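3.2 Color matching on the mural panels
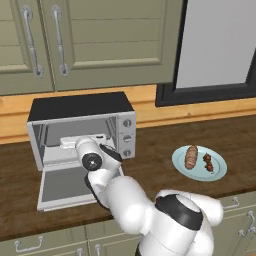 Figure 1. Rendered kitchen interior with olive-green cabinets.

The community mural at Lodbridge was painted on 30 primed canvas panels, each assigned to a separate workshop group. Paint was mixed by hand from a shared set of pigments, and no group saw the panels on either side of its own until assembly. Adjacent panels were therefore expected to differ most in the muted greens, where small changes in the share of yellow are easy to see. The olive green of the upper and lower cabinets in Figure 1, set against a light orange-brown backsplash, is close to the pairing specified for the lower border of the mural. Georgiev and Avcı used a similar pairing in the Driltov scroll project and reported visible seams at most joins.

We took 4 color readings along each vertical edge, at fixed heights, after the paint had dried for 60 hours. Readings from facing edges were compared in pairs. Joins in the border showed larger differences than joins in the sky, and the largest differences occurred where one group had thinned its paint with water. Varnish reduced the differences in gloss but left those in hue unchanged. Two joins were excluded from the comparison due to later retouching by Lengyel; they are treated separately in Section 3.3.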